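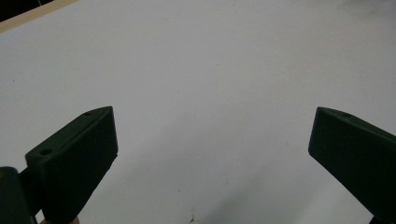 Notre projet de deuxième année porte sur une pince à deux doigts, et ce rapport raconte surtout la semaine où elle nous a lâchés. Je préfère prévenir, il y a plus de pannes que de résultats là-dedans. On est trois étudiants dessus : Gonçalo Marinho pour la partie électronique, Ecaterina Matei pour le logiciel, et moi pour la mécanique, donc quand un doigt casse, on me regarde. Le principe est simple : un opérateur tient la pince à la main, fait le geste (attraper, déplacer, poser), on enregistre tout, et ensuite le bras du labo essaie de refaire la même chose. Les doigts sont vert très foncé, mats, avec de petits trous ronds sur la face du dessus, et c'est par ces trous que toute l'histoire commence. Vous verrez aussi que la table est blanche. Du vert presque noir sur du blanc, pour la détection du bord des doigts, c'est le bonheur, et Ecaterina y tenait beaucoup. Sauf quand il y a une ombre, mais j'y reviens.

Le contexte

Le projet s'appelle Sison, ne me demandez pas pourquoi, il portait déjà ce nom quand on l'a récupéré. La version précédente avait été faite par un autre groupe, encadré par Celeste Pinheiro, qui nous suit aussi cette année. Ils avaient laissé des fichiers de pièces bien rangés, un code pas trop mal commenté et un carnet de manips dont il manquait la fin. Notre cahier des charges tenait en une page : refaire les doigts pour pouvoir changer les embouts, enregistrer 220 démonstrations propres, et faire rejouer le geste par le bras sans intervention.

J'ai redessiné les doigts en décembre. Le gros changement, c'était la fixation des patins intérieurs, qui étaient collés avant et qui passaient maintenant par des vis. J'étais assez fier de mon coup, les patins se changeaient en deux minutes et on n'avait plus de colle partout !

Le jour de la panne

Le 10 janvier 2023 (c'est la seule séance dont je connais la date par cœur), on faisait les premiers essais de relecture sur le bras. On avait monté la même paire de doigts que sur la version à main, pour que tout soit comparable. Les premiers passages étaient bons. Le bras descendait, fermait, soulevait un bloc de mousse, le reposait un peu de travers, remontait. Gonçalo filmait avec son téléphone et on commençait à se dire qu'on finirait en avance.

Et puis, au douzième essai, la pince s'est fermée et ne s'est plus arrêtée. Le moteur a continué à pousser alors que les doigts étaient déjà en butée sur le bloc. On a entendu un craquement sec, le doigt droit a tourné sur son support et le patin a sauté – il est parti sur le côté, à hauteur de visage, et a tapé contre l'armoire derrière Ecaterina. Personne n'a été touché. Elle avait ses lunettes de protection, pas nous. J'ai appuyé sur l'arrêt d'urgence, mais franchement le temps que je tende le bras c'était déjà fini, le moteur s'était mis en défaut tout seul.

On a coupé l'alimentation, on n'a plus rien touché et on est allés chercher Celeste. Elle n'a pas crié. Elle a demandé où était la limite de couple dans le code, et il y a eu un silence un peu long.

Ce qu'on a trouvé

Il y avait deux problèmes et on a mis plusieurs séances à comprendre qu'ils étaient séparés.

Le premier est de ma faute. En passant des patins collés aux patins vissés, j'ai percé le doigt dans une zone où il était déjà mince. La pièce est imprimée en couches, et j'avais orienté l'impression de façon que l'effort de serrage tire pile entre deux couches, juste au niveau du trou du bas. Quand on regarde la cassure à la loupe, elle est toute plate, elle suit une couche d'un bord à l'autre. Sur la version à main, ça ne se voyait pas parce qu'on serre doucement, on sent l'objet et on s'arrête. Un moteur, ça ne sent rien si on ne lui a pas demandé.

Le deuxième problème, c'est le logiciel. La consigne de fermeture venait directement de l'ouverture mesurée pendant la démonstration. Or cette ouverture est calculée par la caméra, qui repère les bords des deux doigts sur la table. Sur certaines démonstrations, la pince et la main de l'opérateur faisaient une ombre assez douce en bas de l'image, entre les doigts, et l'algorithme prenait le bord de l'ombre pour le bord du doigt. Résultat : une ouverture mesurée plus petite que la vraie, et un bras qui cherche à se fermer plus que possible. Ecaterina a repassé toutes les démos déjà enregistrées et en a sorti 10 avec ce défaut. Celle du douzième essai en faisait partie, bien sûr.

Normalement, la limite de couple aurait dû rattraper le coup. Elle existait dans le code de l'année d'avant. On l'avait désactivée pour un réglage, avec un commentaire « à remettre », et on ne l'a pas remise. Gonçalo pense que c'était lui, moi je pense que c'était moi, l'historique donne raison à Gonçalo mais on était tous les deux devant l'écran.

Les corrections

Côté mécanique, j'ai tourné la pièce pour l'impression, ce qui rallonge pas mal le temps machine, et j'ai épaissi la paroi de 2 mm autour du trou du bas. J'ai aussi cassé volontairement trois doigts à l'étau, deux anciens et un nouveau. Les anciens cèdent au même endroit que celui du bras. Le nouveau a fini par céder aussi, mais ailleurs, vers la base, et en pliant d'abord, ce qui laisse le temps de s'en rendre compte. Hélder Baptista, à l'atelier, m'a conseillé de passer des inserts filetés au lieu de visser dans le plastique. Je ne l'ai pas encore fait, les inserts commandés étaient du mauvais diamètre (encore moi).

Côté logiciel, la limite de couple est maintenant dans le contrôleur et plus dans notre script, donc on ne peut plus la commenter un soir de fatigue. Ecaterina a ajouté un contrôle tout bête : si l'ouverture demandée varie trop vite d'une image à l'autre, la démo est rejetée avant d'arriver au bras. On a aussi déplacé la lampe. Ça aide, mais l'ombre n'a pas disparu pour autant, elle est juste plus pâle, et le contrôle continue de rejeter des démos de temps en temps.

Côté sécurité, Graça Godinho, qui s'occupe des machines du labo, nous a fait remplir une fiche d'incident et a suspendu nos essais sur le bras jusqu'à la relecture du code. Sur le moment j'ai trouvé ça dur. On a maintenant un écran transparent entre le bras et nous, les lunettes sont obligatoires pour tout le monde y compris celui qui filme, et le bouton d'arrêt est tenu en main pendant les essais au lieu d'être posé au bout de la table.

Où on en est

On n'a pas atteint les 220 démonstrations. Après le tri et l'arrêt des essais, il aurait fallu reprendre une bonne partie des enregistrements et on a préféré garder ce temps pour refaire les essais de casse proprement. Le bras rejoue le geste avec les nouveaux doigts, à vitesse réduite, sur le bloc de mousse seulement. Avec un objet dur, on n'a pas encore eu l'autorisation.

Pour le groupe suivant : les fichiers des doigts sont dans le dossier partagé, prenez la version avec la paroi épaisse et vérifiez l'orientation avant de lancer l'impression, le logiciel de découpe la remet parfois à plat tout seul. Le doigt cassé est dans une boîte sur l'étagère du fond, avec le patin. Il manque une vis, on ne l'a jamais retrouvée.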